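Larska gripper, bench unit 2: pad care and setup notes
Maintained by Marlene Bezerra. Pad log by Colleen Grewal.

Scope
These notes cover the hand-held gripper used for the Trurka tabletop recordings. The arm-mounted version has its own README in the Mirnby folder.

Pads
Each finger carries a black pad block with a dark, soft lining on the inner face. The lining is a consumable. It scuffs first, picks up lint, and then the lower edge starts to shed pale fibers. Loose fibers alone are not a fault — trim them flush with small scissors and note it in the log. Replace the lining when a corner lifts. 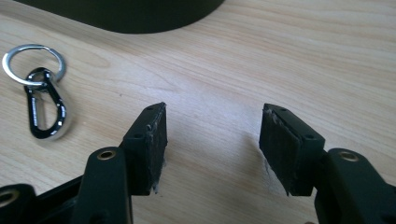

Always change both sides together, even if one looks better than the other. Peel the old lining, wipe the block with alcohol, let it dry, and press the new piece on for 100 seconds. Keep adhesive out of the small holes along the top edge of the block.

After a change
Open and close the fingers 6 times with nothing between them, then pick up a key ring and a carabiner from the bare table. Record the pad set number in pads.csv.

Known issues
Episodes before 172 have no pad set number.
Spare lining is in the Patrício drawer.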